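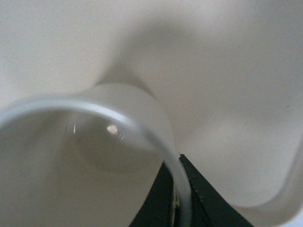

According to one of the kitchen staff we talked to, the trouble with reusable cups was never the washing. It was getting them back. She said people carry a cup to a classroom, set it on a windowsill and forget it, and by the end of the week the shelf is half empty. We heard much the same from other staff, so we changed our question. The first plan was to compare the cost of washing with the cost of buying disposables. The new question was how many cups come back, and how long they take.

Setting
The Rurlow building has one dining room and a smaller coffee counter on the second floor. Both used paper cups until the summer. The dining room now has 900 reusable plastic cups bought from Derneck, and the counter still offers paper to anyone who asks. Return bins stand at the dining room exit and next to the stairs. The Futdale building, across the parking lot, has no bins at all, although many people eat there.

Method
We checked the bins after lunch for 10 school days in September. Cups were put in stacks of 15 and the total was written on a sheet taped inside the storage closet. We also walked the hallways once a day and noted any cups left outside the bins — these were recorded by location and then taken back to the kitchen. On two days the kitchen emptied a bin before we got there. Those days are marked on the sheet and left out of the averages.

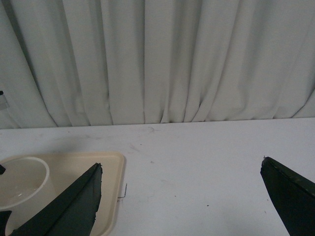 The hallway walk took longer than we had planned, mostly on the Futdale side, where rooms are locked at different times. We ended up with a fixed route that starts at the library and finishes at the loading door. On the longest day it took 29 minutes.

Results
Most stray cups were in Futdale, and most of those were within sight of a trash can. The stairs bin filled faster than the dining room bin on every day we could compare them. Bad weather may have mattered, but we did not record it.

Next steps
We asked for a third bin at the Futdale entrance. Mokgethi, the company that runs the kitchen, agreed to lend one until winter break. We will repeat the same route once it is in place — same hours, same sheet — and add a column for weather.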